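Budget for a first pick and place setup?
Asked in May

We have $1143 left for grippers and a wrist camera to sort mixed small stuff – boxes, drink cans, kitchen things. Bremex quoted one gripper, Florer quoted two cheaper ones.

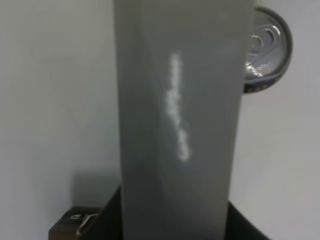

I'm leaning Florer so I have a spare. Crazy?

Hnat Onyshchenko
Not crazy! Keep $200 back for fingertips and cables though, I went through 3 sets my first month.

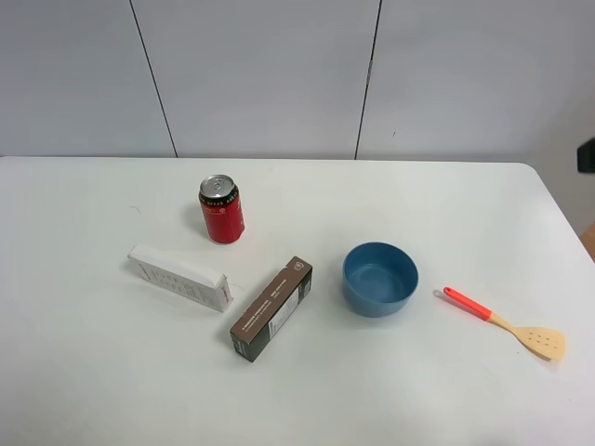 Also ask both for the max opening – cans are wider than you think and my old Tudose couldn't close on one.

barkik_fan
get the bremex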